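Birkport Community Hall: my walk-through before the July rummage sale

1. Front doors
OK. Both swing out fine and the closer on the left one has quit slamming (thank you, Khadija!). The mat still curls at one corner, so tape it.

2. Extinguishers
Kitchen one is good, tag is current. The hallway one is hidden behind the coat rack again. Moved the rack, told Iman.

3. Tables and bags
Mostly OK. I leaned on every table and one by the stage wobbles, so that's going to Vratislav. Please keep plastic bags up off the floor, I nearly went flying on one last year!

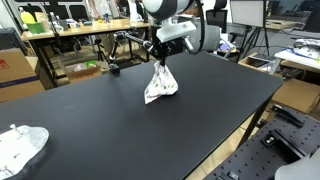 4. Extension cords
FAIL. One has a cracked plug and I threw it out on the spot. The others are fine but run them along the wall, please.

5. Exit signs
Both lit. Back one flickers a little – I'll look again Friday.

6. Capacity
Sign says 200. Let's stick to it this time.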